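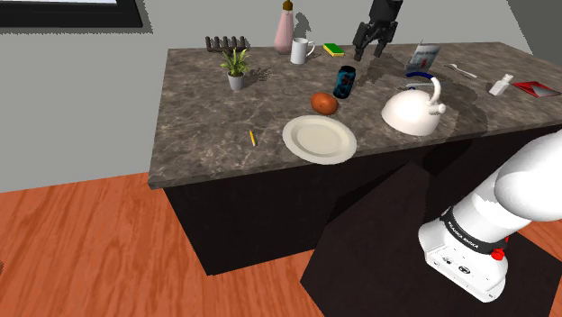 Vendula Gajdoš was against the purchase when it was first raised in August, and she told the Clesbridge works meeting that an arm which could not tell a mug from a sponge would leave her shift with more to tidy up than before. Her objection set the terms of the trial Pimell is reporting today.

CLESBRIDGE, Dec 23, 2024 – Pimell, which runs staff kitchens for industrial sites, will move counter clearing at its Clesbridge location to robot arms with two-finger grippers. The control software, Julard, is trained and checked in simulation before any change is released to the floor.

Simulated counters carry mixed items: a plate, a white mug, a sponge, a spoon, a kettle, a potted plant. Julard has to select one item, approach from above and set it down without contact with its neighbors. Pimell ran 3721 simulated picks before the first arm was switched on at the site. Failed picks are logged by item type and replayed after each software update.

Two arms will work the late shift. Each stops when a person steps inside the marked zone and restarts only on a manual release. Hot liquids, knives and broken glass remain manual tasks.

No positions will be cut. The 18 kitchen employees at Clesbridge keep their current hours and pay grades. Late-shift staff will spend less time carrying and sorting and more on food preparation, stock checks and supervision of the arms. Training is paid and takes place during working hours.

"The staff wrote the list of items the arm must leave alone, and we built the release rules from that list," said Boris Bednárik, operations manager at Pimell. "Any employee can add to it – the change takes effect at the next shift."

Gajdoš has since joined the group that reviews the failure log. She still wants the arms kept off the breakfast counter, and Pimell has agreed to leave that station unchanged.

Press contact: Ľubica Hudec, Pimell, Clesbridge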